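Resources > Speaker notes > Parliamentary procedure

Search this site Enter keywords Go

3 min read

Prorogation for people who have better things to do
Notes for Eun-ji Lim, local government network, 4th December

Start without the slides. Ask who can say what prorogation is. Wait. Let the silence do some work.

Prorogation ends a session. Dissolution ends a parliament. Adjournment ends an afternoon. If they leave with those three straight they will be ahead of most of the press gallery. (Pause for Reece Bainbridge, who used to be in it.)

Bills not passed die on the order paper. They can be brought back next session, usually by motion, at the stage they'd reached. Members describe this as "reinstatement" and look solemn about it. Committees stop too, mid-inquiry if need be, and witnesses who have flown in get a nice letter. 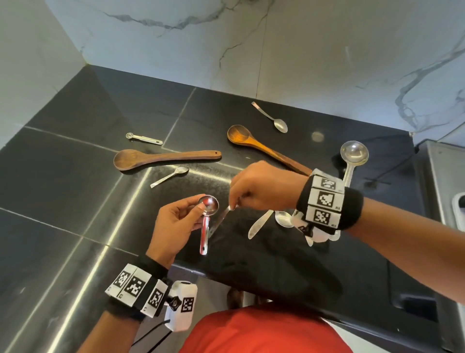 Go to the Pliltard petition. It had 1519 signatures and was to be tabled in October. The House was prorogued the evening before. Khôi Hoàng had it in a box under his desk and has since learned to check the calendar. Don't name the member who promised him there was "heaps of time". He may be in the room.

Written questions: 746 on the notice paper, 152 answered, the rest lapsed. Some departments were seen to be in a very good mood.

Slow down here. The Governor acts on advice. Someone always asks whether the Governor can refuse. Short answer: reserve powers. Long answer: send them to Murali D'Souza at morning tea, he enjoys it.

Handout is a single page, 500 words, both sides if Keith Rowbotham has been at the font size again.

Questions, ten minutes. Skip the Black Rod slide if running over.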